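Zillia End-Grain Board Oil, 13 oz
By Filside

Food-safe oil for cutting boards, butcher block, wooden spoons and salad bowls. Zillia is a blend of mineral oil and a small amount of beeswax, thin enough to soak in at room temperature. It has no scent and no added color.

Item number: 900-Z
Size: 13 fl oz
Availability: In stock, ships in 2 business days

What it does

Bare wood loses moisture every time it is washed and dried. Over a few months the surface turns pale and rough, and small cracks can open at the ends. Oil fills the pores near the surface so that water and food juices soak in more slowly. Zillia leaves a low sheen and darkens most woods by a shade. Maple changes the least. Walnut and cherry change more, and the color lightens a little as the oil wears off.

Zillia does not form a hard film, so there is nothing to chip or peel under a knife. It will not hide deep cuts. Sand those out first with medium paper, then fine.

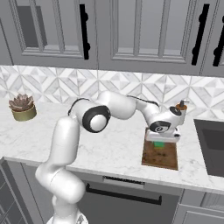 Brown wooden board on a kitchen counter.

How to use it

Wash the board with dish soap and warm water and stand it on edge overnight. Shake the bottle. Pour a small pool in the middle and spread it with a lint-free cloth, going over both faces and all 4 edges. Leave it for at least two hours, then wipe off whatever is still on the surface. A new board needs four coats, one a day. After that, once a month is enough for a board that gets daily use.

End-grain boards take more oil than edge-grain boards. If dry patches show up while the first coat is soaking in, add oil to those spots right away.

The beeswax may settle or turn cloudy in a cold cabinet. Stand the closed bottle in warm tap water and shake it again. Lay used cloths flat to dry before throwing them out.

Not for use on floors, painted wood or varnished countertops.

Also available

Kwok Board Scraper, stainless steel
Filside Cotton Cloths, pack of 4

Customer comments

"Used it on a maple block that had gone gray. Three coats and it looks decent again. The cap drips a bit – keep a rag under it." Heriberto Mendoza

"Good oil. I would buy a bigger bottle if they made one." Wahyudi Halim, Dirilville

Shipping and returns

Unopened bottles can be returned within 13 weeks of delivery. We cannot take back opened bottles unless they arrived leaking – in that case, contact us before sending anything and keep the box.

Page updated January 26, 2026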